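I've been reading about curtains again, specifically the claim that heavy ones will cut your heating bill by a third. Every fall the same articles come around, and they all seem to have copied each other. The latest one I read quoted a "study" without a link. I wrote to the site in July asking for it. Still waiting.

My complaint isn't with curtains. I like curtains. I grew up in a drafty house and my mother hung a blanket over the back door from October on, and yes, it was nicer to sit near that door afterward. But nicer to sit near and cheaper to heat are two separate claims, and the people selling thermal drapes slide from one to the other as if you won't notice.

Take Brilar. Their top model costs $642 for a pair, and the box promises "up to" a big saving. Up to! A dishcloth saves up to that much, too. Toltex at least prints a rating on the label, though when I tried to find out how the rating was tested I ended up on a page of smiling people drinking cocoa. Matsuda makes no claims at all beyond the color and the washing instructions, so naturally that's the brand I trust.

What bothers me most is the gap at the top. Warm air rises, gets behind the rod, cools against the glass and falls out at the bottom onto your feet. Any curtain that hangs from an open rod is going to have this problem, no matter how many layers are sewn into it. Plarkberg sells a boxed-in top that is supposed to fix this, and I'd be willing to believe it if they showed me a gas bill from before and after.

Somebody will tell me that people have hung cloth over doorways forever. I know. I have a reprint of a household manual from 1793 that recommends it, two pages before it recommends goose fat for a cough.

So for now I'm sticking with plain cloth, bought for looks, and a tube of sealant for the window frames. Long and gray suits me fine beside a doorway, and I don't expect it to pay me back.

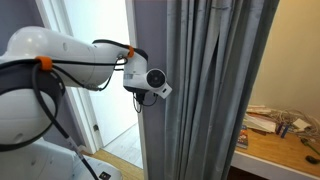 ## Things I'd still like to see tested

- Lined against unlined, same window, same month
- Floor length against sill length, with a radiator underneath
- Whether closing them at 4 p.m. beats closing them at bedtime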